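Sharing a folder from a Linux box to the Windows machines in a small office

I've set this up four times now, and every time I end up hunting through my own old notes, so I'm finally writing it out properly. The latest one was for Eftychia Vasilakis at the Fletthorpe office, who wanted one shared folder that everybody could open from Windows without learning anything new. Fair enough!

You'll need a Linux machine that stays on (mine runs Debian, and Ubuntu is the same for all of this), an account that can use sudo, and a spare half hour. The software is Samba. It's been around forever and it's in every distribution's packages.

Step 1. Install Samba

Open a terminal and type:

sudo apt update
sudo apt install samba

Say yes when it asks. Once it's done, check that the service is running:

systemctl status smbd

You want to see "active (running)" in there. Press q to get out of that screen (I sat staring at it for a good while my first time).

Step 2. Make the folder and a group for it

I keep shares under /srv and out of anybody's home directory. That way, when somebody leaves the company, you can remove their account and the shared files stay put.

sudo mkdir -p /srv/office
sudo groupadd officeshare
sudo chgrp officeshare /srv/office
sudo chmod 2770 /srv/office

The 2 at the front of 2770 makes new files belong to the officeshare group automatically. Leave it off and you'll get phone calls from people who can see a spreadsheet and can't open it.

While you're at it, think about subfolders. I like one compartment per kind of thing and no more than 8 at the top level – people stop reading after that and save everything to the root.

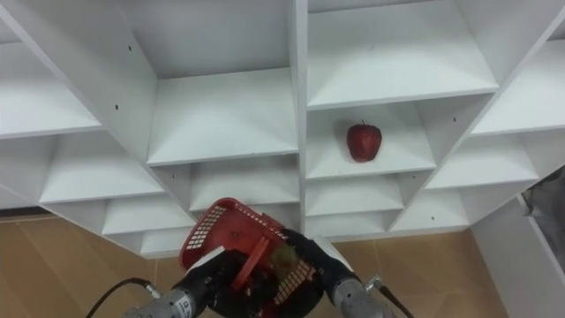 Step 3. Add your users

Each person needs a Linux account and a Samba password. These are two separate things, and yes, it's annoying. For Costel it went like this:

sudo useradd -M -s /usr/sbin/nologin costel
sudo usermod -aG officeshare costel
sudo smbpasswd -a costel

The -M means no home directory, and the nologin part means the account can't be used to log in to the server itself. Do the same for everybody on your list. If you make the names match their Windows logins, and the passwords too, Windows will usually connect without asking for anything.

Step 4. Edit the config file

Make a copy first. Please!

sudo cp /etc/samba/smb.conf /etc/samba/smb.conf.orig
sudo nano /etc/samba/smb.conf

Scroll all the way to the bottom and add:

[office]
path = /srv/office
valid users = @officeshare
read only = no
create mask = 0660
directory mask = 2770

The name in square brackets is what people will see from Windows, so keep it short and skip the spaces. Save, then run:

testparm

It reads the file back and complains if you've made a typo. When it's happy, restart:

sudo systemctl restart smbd

Step 5. Open the firewall

If you're using ufw, one line does it:

sudo ufw allow samba

This is for your office network only. Don't forward these ports on your router to the outside world – use a VPN if people work from home.

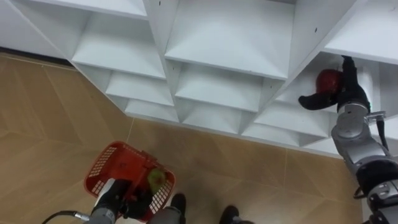
Step 6. Connect from Windows

Open File Explorer, right-click This PC and choose Map network drive. Pick a letter and type the server name and share, like this:

\\homerano\office

Homerano is what we called our server, so put yours there. If the name doesn't work, try the IP address. Tick "Reconnect at sign-in" and then type the username and password you made in step 3.

When it doesn't work

"Access denied" right away is nearly always a missing Samba password. Run sudo pdbedit -L and see whether the person is on the list.

If they can get in but can't save, check the group with: groups costel. Then have them sign out of Windows and back in, as it hangs on to old connections like crazy.

Costel Popescu had a stranger one in March. He copied over 729 old files as root, and none of them had the right group. These two lines sorted it:

sudo chgrp -R officeshare /srv/office
sudo chmod -R g+rwX /srv/office

Note the capital X, which leaves ordinary files from being marked as programs.

I still need to write up the nightly backup, and that'll get a page of its own. For now, at least copy /srv/office and smb.conf to another disk before you let people loose on it.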